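Operators wanted for hand-guided demonstration work at Tirari

We're looking for 22 people to spend the spring teaching robots how to handle everyday household things, and we'd love to hear from you if you're patient, steady with your hands and a little bit curious. No engineering background needed! Some of our best operators came to us from bakeries, hospital laundries and a bike shop.

The project is called Reron. You hold a gripper in each hand and do a task the way you'd do it at home, only a touch slower - picking up, moving, folding, sorting, putting away. Your movements are recorded, and the team at our Hedegaard site uses them to train two-armed robots on the same jobs. Last season's group recorded 1,236 demonstrations of cloth handling, and we're keen to build on that with a much wider mix of fabrics and a lot more variety in how people go about it. If you fold a towel in a way your family makes fun of, we want that on record.

What the work is like

You'll work in shifts of four hours with breaks whenever your wrists ask for one. Each shift has a task sheet, and a task might be as simple as emptying a basket one piece at a time or finding the two socks that match. You reset the table yourself between takes. It is repetitive, and you should know that going in, but most people find a rhythm by the second or third shift and start getting quite particular about their grasps. 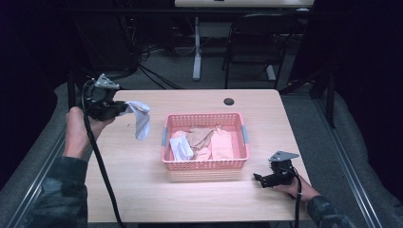
Training is paid and takes one full shift. We'll show you how to close the jaws on thin fabric without bunching it, how to pass an item from one hand to the other, and when to mark a take as failed. Failed takes are useful to us too, so please don't worry about making a mess of the first few.

A smaller group will move on to remote control in April, driving the arms directly from the leader station in our Jikavach room. If that interests you, say so when you write.

You should be 18 or older, comfortable standing for most of a shift, and able to come in at least twice a week. Left-handed people are very welcome - we're short on you. Long sleeves are fine as long as they fit close at the wrist.

How to apply

Write a few lines to Nanna Bergmann, who runs the operator group, and tell her when you're free and what you've done with your hands lately (knitting counts, so does fixing a sink). A resume is optional. Everyone who writes gets an answer, and if we think it's a match we'll ask you in for a paid tryout at 10 in the morning or 2 in the afternoon, whichever suits you.

© Tirari | Contact | Open positions | Privacy | Back to top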